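Okay, I finished the scrap yarn market bag and I have to tell you all about it, because I have been grinning at it since breakfast. Thread!

1/ Some background for new folks: I crochet, mostly at night, mostly with whatever is left over from bigger stuff. I weigh my scraps twice a year. This time the scale said 842 grams. That is a LOT of yarn to have lying around in balls the size of a plum.

2/ So the rule I made for myself was no new yarn until the scraps were down to 400 grams. I wrote it on a sticky note and put it on the closet door. (I have broken this kind of rule before. I did not break it this time!)
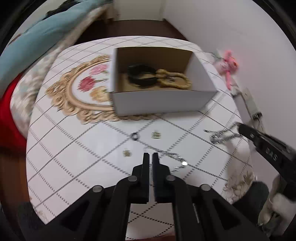
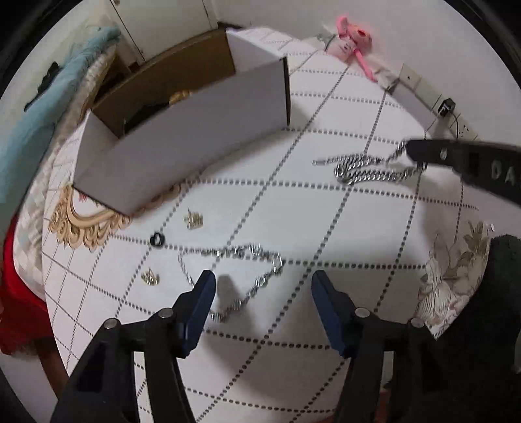
3/ The bag is mesh, worked from the bottom up in one piece, and it uses up little bits so well. You change color whenever you run out. That's the whole plan. I had gray, mustard, three different greens, a coral I forgot I owned, and the end of the navy from my brother's blanket.

4/ Everything in it is cotton or a cotton blend. I tried one round in a soft wool, and the bag stretched so much right there that it looked like it was wearing a belt two sizes too big. Pulled it out. Wool scraps are going in a different pile for a different day.

5/ The base is a flat circle in single crochet. I started with six stitches and added six every round until I hit 84. You want it firm! I went down a hook size just for the base, and I'm so glad, my last bag had a saggy bottom and cans of beans would poke right through.

6/ Then the mesh. Chain five, skip three, single crochet in the next stitch, all the way around. On the next rounds you just work into the middle of each loop. It goes SO fast. I got most of the mesh done while listening to one very long audiobook chapter about a shipwreck.

7/ Somebody asked me last time how I deal with all the ends. I used to leave them for later and then later would come and I'd have a bag that looked like a jellyfish. Now I crochet over the tail for as many stitches as I can, then weave the rest back the other way when I finish that round. Doing it as you go really is so much nicer.

8/ For joining two scraps mid-round I've been using the magic knot. I know people have strong feelings about knots! In a mesh bag I think it's fine. Pull it hard before you trim. Then pull it again. One of mine slipped because I got lazy, and I had to go back four rounds.

9/ Okay, the handle. I did one wide shoulder strap this time. I always do two little handles and they always dig in. This one is nine stitches wide, back and forth in single crochet, and I made it shorter than I thought I needed. Cotton stretches! My first bag ended up down by my knees when it was full of potatoes.

10/ I made the strap in the Ota cotton I picked up at the Condurbridge yarn swap last December. It's a really tight twist and it hardly gives at all, so if you have a stiff yarn you don't love for clothes, save it for straps. It was a pale blue and I had just enough, with maybe an arm's length to spare. My heart was pounding on that last row.

11/ Color order: I laid all the little balls out on the bed and tried to plan it. Gave up. Then I put them in a pillowcase and pulled them out without looking, and whatever came out went in next. The coral landed right beside the mustard and I gasped out loud. I would never have picked that and it's my favorite part!

12/ The only place I cheated was the top band. I pulled brown out of the pillowcase and put it straight back. The top is navy. I regret nothing.

13/ Finished bag is 117 grams, which felt tiny after all that work, haha. So the scraps are at 725 now and I've got a ways to go before I'm allowed in a yarn store. Bag number two is already on the hook. I'm thinking of doing that one in only the greens and grays.

14/ I soaked it in cool water and dried it flat over a towel, with a mixing bowl upside down inside the base. It made such a difference! The loops opened up and all the wobbly places where I changed yarn evened out. I almost skipped this step because I wanted to take it to the store right away.

15/ And I did take it to the store this morning. It held a cabbage, two bags of onions, a loaf of bread on top, and a jar of pickles. The strap stayed put on my shoulder the whole walk home. The lady at the register asked if I sold them and I got all shy and said no.

16/ A few of you wanted the pattern. I'm going to write it up properly, because "pull things out of a pillowcase" is not a real instruction. Round counts for three sizes, plus a note on how to fix the base if it starts to ruffle (you're adding too many stitches, do one plain round and see if it calms down).

17/ If you make one from your own leftovers, please show me! I love seeing what colors other people end up with. And if anyone knows a good use for the wool pile, I'm listening. I'm thinking potholders, maybe a cushion for the kitchen chair.

Recent posts
Did my Kütt mittens shrink or did my hands grow
Ruruvberg shawl, part 2: the border
Fixing a dropped stitch in mesh
What I brought home from the Condurbridge yarn swap
Hook sizes I use the most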